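Felt ketchup: does it live with the food or with the stuffed animals?

Triin Kairys
Posts: 710
September 13, 2020

I am sorting out the play kitchen before my sister's kids come to stay, and I've been stuck on one item for two evenings. It's a plush ketchup bottle. It's far too big for the wire shelf with the felt eggs and the toast, and it won't fit in the little fridge unless the door stays open. For now it's lying in the oval green colander, and the round bowl that's meant to be for pretend salad is next to it, doing nothing.

My husband says it's a stuffed animal without a face and should go upstairs in the hammock. I say it's a condiment. Would like some outside opinions before this goes to mediation.

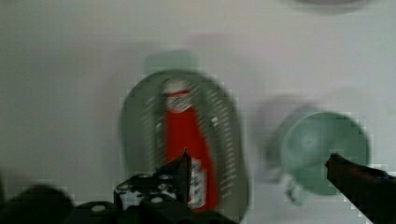
Filed under: Play Kitchens & Pretend Food

Kadri Hunt
Posts: 3,220

Condiment. If you put it upstairs with the bears, someone will be downstairs ten minutes later asking for the ketchup, and you'll be the one climbing.

I'm more interested in the colander. Is that a toy one or a kitchen one? I gave mine over to the play corner "for the afternoon" in January and have been draining pasta with a pot lid ever since.

Aigars Mägi
Posts: 2,348

Disagree with Kadri, as is traditional. Soft things go with soft things. Once you mix felt in with the plastic fruit and the tin pans, the felt always loses. It picks up crumbs, it picks up hair, and then you own a hairy ketchup.

Also a colander isn't storage. It's a bowl that has given up.

Triin Kairys

Kitchen one. I have another, uglier one for pasta. And Aigars, a colander is excellent storage: you can see in, the sand falls out, and a four-year-old can carry it to wherever the restaurant is today.

On the hair question I have to give some ground.

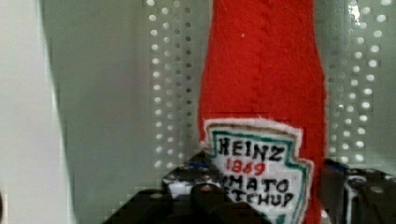 Washing is the part I'd like advice on. The toast and eggs go in a pillowcase on cold and come out fine, maybe a bit flatter in outlook. I don't dare do that with the ketchup on account of the sewn-on label, and meanwhile there's already a white bit of fluff stuck on the red, up by the seam, that I'd like gone. The letters are in that nice uneven hand style, HEINZ in black and the 1869 in red under it, and I can picture the black wandering off into the white part and staying there. Has anyone washed something like this and lived?

Ülle Zariņš
Posts: 2,939

Don't machine wash it!! I did a felt mustard once (pattern from the Colik booklet, the one with the hot dog stand on the front) and the body was fine but the label puckered up like a raisin – I cried a little, it had taken me a weekend. Damp cloth, tiny bit of baby shampoo, dab and don't rub, and then stand it on a towel overnight. For fluff, just tape. The blue painter's kind, because the clear stuff pulls the fuzz up and makes it worse.

Amirhossein Pakzad

Tape is right. Sweater comb is also right if you go slowly. I don't.

As for where to put it, we had the Ramanauskas play kitchen with the deep sink, and every large item ended up in the sink. The kids called it "the shop." I never worked out what was for sale.

Aigars Mägi

So we've gone from "food or animal" to "leave it in the sink." I'd like it noted that my system has one basket for soft things and takes four seconds.

Kadri Hunt

Your system also has no children under nine in it, Aigars.
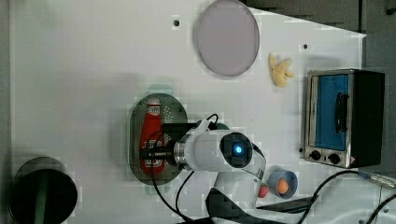

Triin Kairys

Update on the matter. The colander stays. I tried a shoebox (hid the label, so it was just a red lump in a box) and I tried the basket Aigars keeps going on about, where it sank under a rabbit. In the colander it lies down lengthwise, cap toward one handle and bottom toward the other, and you can tell what it is from across the room. It's getting the low shelf on the left, with the salad bowl beside it. The husband has been informed.

Ülle Zariņš

Good! Does it stand up on its own, though? My mustard always leaned. I ended up putting a bag of rice in the base, and then it was a weapon.
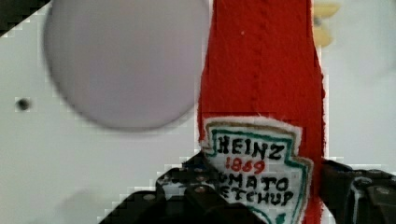

Stuffing is what makes or breaks these. The ones I've bought at the Sosavdale craft fair were all filled like pillows and folded in the middle by the second week. Mine has kept its shape, tall and narrow with only a gentle taper going up, and I put that down to whoever packed it having strong thumbs. The edges are a different story: they've gone a bit wispy down both sides, so there's a comb in my future. No rice, thank you, Ülle. I have lamps.

– Triin

Amirhossein Pakzad

If you do comb it, stay well away from the patch. The fuzzy border is the first thing to snag. Ask me about the felt pickle jar.

Kadri Hunt

Please don't ask him about the pickle jar.

Aigars Mägi

What happened to the pickle jar?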